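December, late afternoon, Zurkon bench

Rewriting the bench rules for the cord transfer job, finally! The old sheet was Aurelio's from when the arms only did stacking, and half of it talks about cups. I'm putting my reasoning down here before I type up the clean version, so if you hate a rule, argue with it on this page and not in the hallway.

The job, for anyone flipping back to this later: power cords go from one open cardboard box to another, one at a time, two arms available, operator on the leader handles, Mivden logging everything. It sounds like the dullest task in the building and it's the one that has made us write the most rules. Cups don't grab each other. Cords do, and then you lift one and half the family comes along.

**Before power**

- Stop button within reach of the operator AND of the second person. If there's only one button on the bench, the second person gets it.
- Sleeves up, lanyards off, hair tied. (Yes, me too. I know.)
- Look along both arms' own cabling, base to wrist. Slack where it needs slack, nothing looped around a joint.
- Every cord in the job is unplugged at both ends and not connected to anything on the bench. I want this one checked by hand, by following the cord with your fingers.
- Open the fingers all the way and close them once in free air before going near a box.

That fourth line got added after I watched Anas almost pull a bench supply off the shelf by hand, no robot involved, because he thought he had hold of a job cord. Same black cord as everything else in the room. So I'm also proposing we put a wrap of colored tape on the job cords, near the plug, and that no cord without tape ever goes in a job box. Yamila says tape changes how the cord looks to the policy and we'd be training on tape. Fair point. We could tape the bench cords and leave the job cords plain, which gets us the same thing, and I think that's where we'll land.
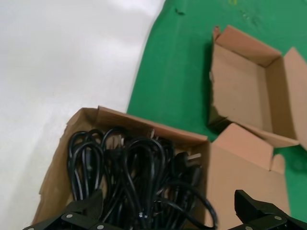 Then there's the business of how low you're allowed to go. The old sheet says "do not touch the table" and that's all it says, so everyone has their own version. Aurelio stops high and fishes. I go down until I feel it in the handles, which is a bad habit and I'd like the rule to save me from it. Proposal: set a floor height in the Tripathi controller at the start of each session, with the fingers closed, and write the value in the log header. If you change the fingers, or the table height, or the boxes, you set it again. No carrying over the value from the person before you, even if they swear nothing moved.

Cardboard gives, so people treat it as soft. It's soft until you pinch a flap and the wrist turns, and then you're dragging the whole box across the bench with the force reading climbing. Rule as drafted: if the box moves and you didn't mean it to, open the fingers, go straight up, end the episode. Don't try to nudge it back with the arm and carry on. You can label it a failure in Mivden, failures are fine, we keep failures. What we don't want is the ones where the operator quietly rescued it and marked it good.

Episode 3956 is the one I keep going back to for this. It's mine, so I can be rude about it. I picked up two cords, shook one off, and it landed half out of the box. I reached over WITH MY HAND and tucked it in while the arm was still live. Took me a second. Marked it a success. Shaimaa caught it on review and left a comment that was just a period. Deserved. It's been relabeled, and it's the reason for the next part.

**Hands and live arms**

1. No hands inside the reach of either arm while the drives are on. "It wasn't moving" doesn't count as off.
2. To fix anything in a box, pause, wait for the brakes, say "hands in" out loud, fix it, say "hands out", then resume.
3. The second person answers. If you don't hear an answer, you don't go in.
4. The arm you're not using still counts. Park it open and away from the boxes, and treat it as live.

I put the last one in bold on the draft and then took the bold off because the whole page was turning bold. The idle arm is the one people forget. You're staring at the cord, your elbow is nowhere near the arm you're driving, and it's right next to the other one.

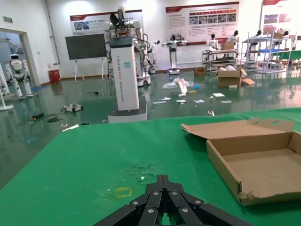 Shaimaa read the draft over lunch and thinks the calling out is going to die within a week unless we make it part of the log. She'd rather have a pause button event in Mivden that asks for the reason before it lets you resume, with "hands in" as one of the choices, so there's a record and you can't skip it by mumbling. Also wants the second person's name in the header. I like both. I'd still keep the calling out, though, because a drop-down menu doesn't warn the person whose fingers are in the way!

Amr's on board with the header change and says it's small. He wants the rule sheet to have a version number too, so an episode can be matched with the rules it was collected under. We're going with version 2 for this one. Nobody gets to call Aurelio's sheet version zero, he was touchy about it and he did write it in one evening.

**Boxes and cords**

Position first. Boxes go where the bench marks say and they stay there within a session. If you want variety in placement (and we do), change it between sessions and write it down. Lids folded right back. Check that you can get in from above without brushing a flap, with both the closed and the open hand.

Which cord to take: the top one, or the one you can see the most of. No digging. Grab the cord itself a little way behind the plug, never by the prongs. Prongs slip, and they chew up the finger pads. We went through a set of Omiler pads faster than I'd like to admit, and I'm pretty sure most of that was prongs.

Lift slowly, and stop once the cord should be clear. Look. If a second one is hanging on, lower it back down and let go, then try again. You get one retry, and after that it's a failed pick and you move on to the next. Anas wanted three retries. I said we'd get episodes that are nothing but somebody jiggling a knot, and he said that's useful data, and we went back and forth about it for far too long. One retry for now, and a separate "untangle" task later if he writes the sheet for it.

Swap the box when it starts to give way. I don't have a neat test for this. If a wall leans when you let go of it, or the bottom has gone soft, get another. A scuffed box or a bit of a torn edge is fine by me, and I'd prefer we didn't use only fresh ones. Same thing for cords: a scuff is fine, a split jacket goes in the scrap bin and you write it down.
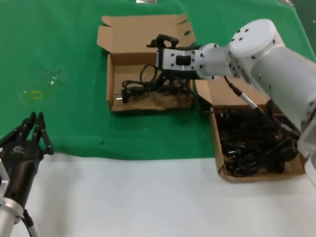

*Right-hand arm over the box with the coiled cord. The fuller box is next to it.*

**Session length**

This is the one I expect complaints about. I'm capping a stretch on the handles at 59 minutes. It's a silly number, and it's there because Mivden rolls over to a new session file on the hour and we've lost a header that way more than once. Then swap with the second person or take a break. I went through my own failures from the last batch and they pile up late in long stretches, the lazy kind, closing before I'm lined up. I'd bet everyone's do. Yamila is going to pull the same thing for the rest of the group if people don't mind being looked at, so say if you mind.

Target for this round is 1000 good episodes, with "good" meaning it follows the sheet from start to finish. I would take fewer clean ones over hitting the number with junk in it, and I've told Amr that, and he made a face but he didn't say no. 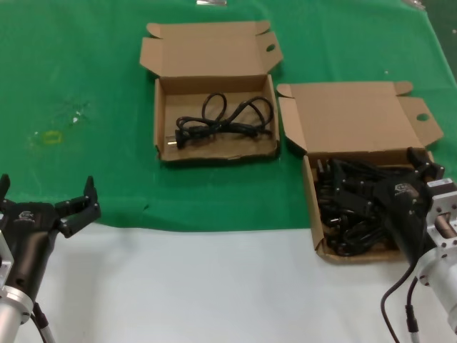

Do we stop the whole session if a cord falls outside both boxes?

Only the episode. End it, label it as dropped, pause with hands in, put the cord back in the box it came from, and start a fresh one. The session stops if the cord has caught on an arm or on the arm's own cabling, and then the drives go off completely before anyone touches it.

That came up from Aurelio and I'm adding it to the sheet nearly word for word.

Still open:

- Tape on the bench cords, what color. Something that shows up on black, please.
- Where to park the idle arm. I've been opening the hand and keeping it out to the side, Yamila tucks it lower. Pick one so the starts match.
- Force limit for the lift. Need a proper test with the heaviest cord and not my feeling about it.
- Does the reset between episodes count toward the time cap? I say it does, your hands are still on the handles.
- Anas to write up untangling, if he still wants it after reading all this.

I'll print the clean copy once Amr has the pause reasons in. Until then, work from this page and initial the margin when you've read it.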